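Looking After the Gripper on a Countertop Arm

Most trouble with a small arm starts at the fingers. These are the jobs we do at the Jorna bench, and they suit any parallel gripper with flat pads.

Stop the arm and switch it off before you put your hands near the fingers. Wipe both pads with a lint-free cloth and a little isopropyl alcohol, then let them dry. Do this every 200 cycles, more often if you handle bread or anything with crumbs.

Check the finger screws every 3000 cycles. Snug is enough. Replace the pads at 4000, even if they still look good.

Keep one set of test items and always use the same ones. Ours has a fork in it, a hard thing to pick up from a flat top. If the fingers miss it, check their height above the counter before you touch any other setting.
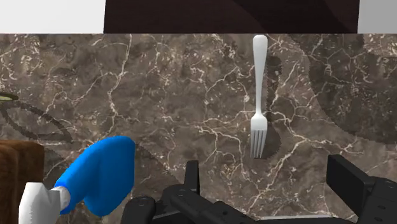

A white fork on the marble, first with the gripper close up, then with most of the arm in view.
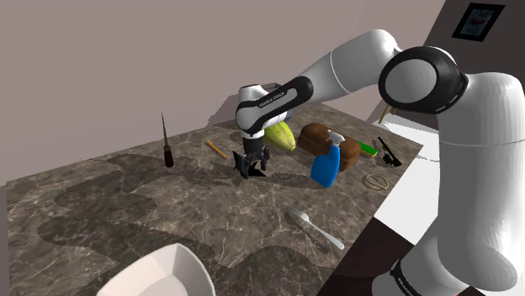

Renders: Hosseinzadeh / Plornitz bench model

Shadows matter if your setup finds objects by camera. An arm lit from one side throws a dark shape on the counter, and the software may take its edge for the edge of an object. Add a second lamp on the other side, or move the light back, and run the test set again.

After any pad change, redo the finger zero. Close the fingers with nothing between them, set that as zero, open them and repeat. Write the new value on the card with the month. Our card has 31 lines, so start a new one before it fills up.

Spare pads go in the drawer marked Jarenholm, in their bag.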